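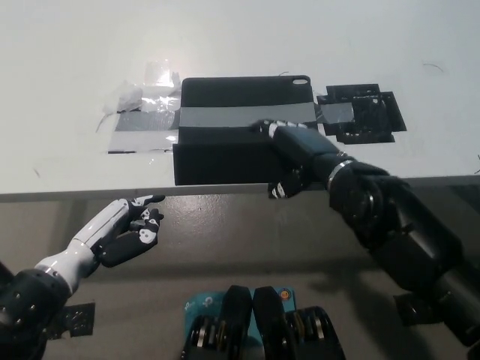
Incoming goods and storage check, Tonlow building, ground floor. Done in March, started 9 am, finished just before lunch. Walked by Wilma Timmermans, written up by me the same day so excuse the spelling. Biggest theme this time is cartons and how they get closed. A strip of gray tape across the top, like on the black box on the white table, is fine for a shelf but I want the bottom seam checked as well before anything goes above shoulder height. Same goes for hand holes, look for tears at the corners.

Legend: OK / FIX / N/A. FIX means before next walk unless it says otherwise.

1. Aisles clear, full width
FIX. Aisle 2 had a pallet of Vudska returns sticking out by about a foot. Moved while we were there. Back again when we passed the second time. Needs a floor mark, asking nicely didnt work.

2. Exit doors open freely, nothing stacked in front
OK. East door sticks a bit at the bottom. Opens with one hand, so passed. Watch it when the weather turns.

3. Fire extinguishers in place, tags current
OK. Extinguisher by the packing bench is hung too low, you catch your knee on it. Raise the bracket.

4. Shelving anchored, no bent uprights
FIX. Upright at bay 31 has a dent at pallet jack height. Bay unloaded down to the bottom shelf, leave it that way until the Drunov fitter has looked. Do not refill!!

5. Load labels on each bay
FIX. Missing on bays 9 and 10. Wilma has spares in her desk.

6. Heavy items on lower shelves
OK mostly. Found two crates of Igwe hinges on the third shelf. Brought down.

7. Cartons sound, no crushed corners, taped top and bottom
FIX. See top of page. Worst ones are the reused cartons, old tape over older tape, peels right off in the cold end. Strip the old stuff first. Anything soft or damp goes in the recycling, not back on the rack.

8. Step stools and ladders
One stool with a missing rubber foot. Tagged and taken out. Ladder OK, rungs clean, spreaders lock.

9. Knives and cutters
OK. Blades retracted, all back in the tray. Sharps tub nearly full, swap it.

10. Lighting
FIX. Tube out over the returns cage, another one flickering next to it. Rajitha Sultana has put the request in, ticket 205.

11. Floor, spills, trip hazards
Strapping offcuts under the bench again. Bin is too far away, move it to the left hand end.

12. First aid box
OK, but low on large band-aids. Eye wash in date.

13. Pallet jacks
Jack B drifts down under load. Out of use, key with Rajitha. Jack A fine.

14. Battery charging corner
OK. Vent clear. Someone left a coat on the charger, removed.

Carried over from last time: corner guard on the loading door (still not fitted), mirror at the blind turn (fitted, needs tilting down a touch).

Next walk starts at the cold end, we always run out of time there. Comments to Rajitha by 4 pm please, on paper or email, not shouted accross the bay.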